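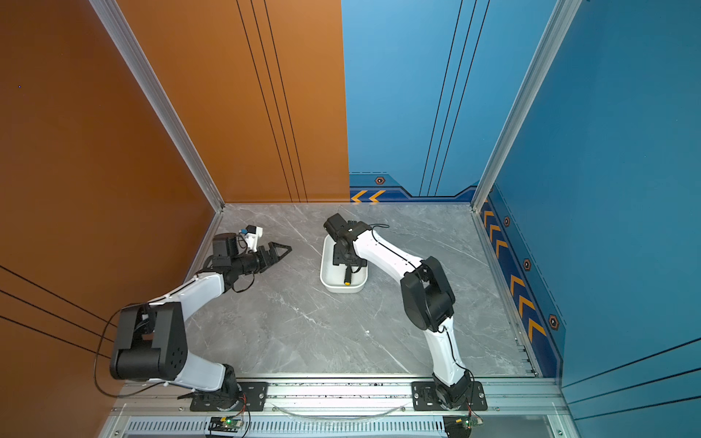
Two Arms on One Rail

October 2020, by Veronica Neagu
Last updated: October 2020 build notes
Filed under: Workshop, Robots

So the second arm is finally on the rail and I have been grinning at it all week! If you read my September post you know the first one lived alone for ages while I argued with myself about spacing. I wanted them close enough to hand things to each other but far enough apart that the elbows wouldn't knock, and in the end I moved the mounting plates 3 times before I bolted anything down for good.

The white tray sits in the middle where both arms can get at it. That's the whole first project, which I've named Tumeo (long story, involves a cat): pick something out of the tray with the right arm, let the left one have a look at it with the little camera on its wrist, then put it back. The small black piece with the yellow tip is my favorite test object so far, mostly on account of that tip, which gives the camera software something bright to find.

Teodor Cârstea at the shared shop talked me into walls. I was going to leave everything open, but he said the background would drive my color detection crazy, and he was right. Then I got carried away, obviously. One side is orange, the rest is blue, and the trim has chevrons and hexagonal bolts on it because if I'm going to stare at this thing every evening it should look like a cargo bay.

Cables are still my weak spot. The one on the left arm makes a big loop at the elbow, and I want that slack for full reach, but I'd love a neater way to do it. If you've run cable along a joint like that and it survived, please write to me!

Next up is getting both controller boards started from one script (right now I run two terminals and shout "go" at myself). After that I want 100 pick-and-place runs in a row without touching anything. My best streak is 4. I'm keeping a log, and I'll post it, ugly parts included.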